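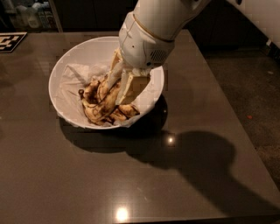
The arm in the banana bowl, fingers down in the paper.

So, the banana bowl! If you've been reading along since July you'll know I keep promising to move on from blocks and foam cubes, and this was the week I finally did. I wanted something soft, something with no two pieces the same shape, and something I wouldn't cry over if it got squashed. Old bananas cost me nothing. The guy at the produce stand on Sultach Street was happy to see them go.

Quick recap for anyone new. The arm lives at the Bivgate workshop, on the big glossy table that everybody complains about (more on that in a second), and I share it with Colm Mulligan, who did most of the wiring and all of the swearing. I do the software, plus the fingers. We call the whole thing Ladex, after a typo in Colm's first config file that neither of us ever fixed.

The job sounds like nothing. Go down into the bowl, close on one banana, lift it, put it on the table, go back for the next. With foam cubes we could do that all day long. With fruit on a crumpled paper towel the arm has a very strong opinion, and its opinion is that the towel is the banana. It's pale, it has folds that look like edges, it climbs up the side of the bowl right where the fingers want to go. I had the grip force set at 800 in our made-up units (it's just the raw number the driver board takes, please don't write in) and at that setting you get a lovely firm hold on a wad of paper. 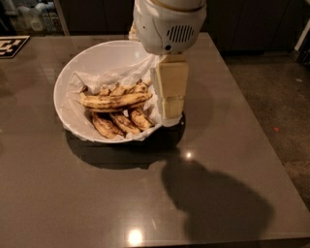
I spent most of Sunday on the approach angle. Our old code came straight down every time, which was fine for cubes, but next to a curved wall you need a little tilt or one finger ends up on the wrong side of everything. So I added a tilt of up to 40 degrees and let it pick based on how close the target is to the rim. Better! Not good, but better. It still goes for the towel more than I'd like, and then the fingers come in too low and you've got paper bunched between them before they ever touch a peel.

Then there's the table. I love how it looks and I hate what it does. Every overhead light shows up in it as a bright round blob, and the arm throws a big dark shadow over the rest, so the depth numbers near the bowl wander all over the place. Colm wants to cover it with a bed sheet. I want to turn off half the lights. We tried it my way first and now I keep walking into the stool.

Ekkachai Limsakul, who you might remember from the Chuensuk build nights, wrote to ask why I don't just take the paper towel out. Fair question, Ekkachai! Mostly because I want to be able to clean the bowl – old bananas weep, and I've already had to pick the sticky stuff out of a finger joint with a toothpick. But also I'm stubborn, and a real kitchen has paper and crumbs and junk in it.

Where it stands tonight: the log file is at 1676 lines, which is mostly the arm telling me it has a firm grip on something. Next up is dropping the force way down and adding a check after the lift, so it can at least notice when it's carrying paper. I also want to try softer pads, if I can find that bag of silicone scraps I swear I left in the Bivgate drawer. If you borrowed it, I'm not mad, just bring it back.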